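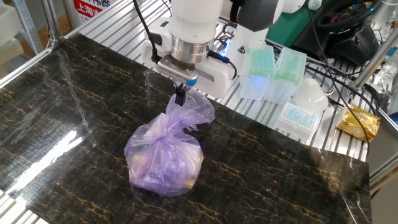

Selon Zyanya Lozano, un jeu de préhension sans échecs étiquetés ne sert qu'à moitié ; la version courante de Jodon conserve donc les essais manqués, avec le champ resultat à 0.

Jodon — objets souples, vue fixe

Contenu
1 000 épisodes de saisie et de levée, bras unique, pince à deux doigts. Sacs plastique noués et emballages souples. 367 épisodes comportent une reprise de prise.

Format
Un dossier par épisode : vidéo de la caméra fixe, états articulaires, ouverture de pince, consigne en texte libre. Horodatage commun — la dérive résiduelle n'est pas corrigée.

Collecte
Téléopération. Durée maximale d'un épisode : une quarantaine de secondes. Les objets voisins restent sur la table et changent d'une série à l'autre.

Limites connues
Reflets sur le plan de travail, films translucides mal segmentés. Pas de mesure d'effort. Les séries enregistrées avant mai utilisent l'ancien repère outil, voir conversion_pons.txt.

Contact
Romain Tessier, Joltamine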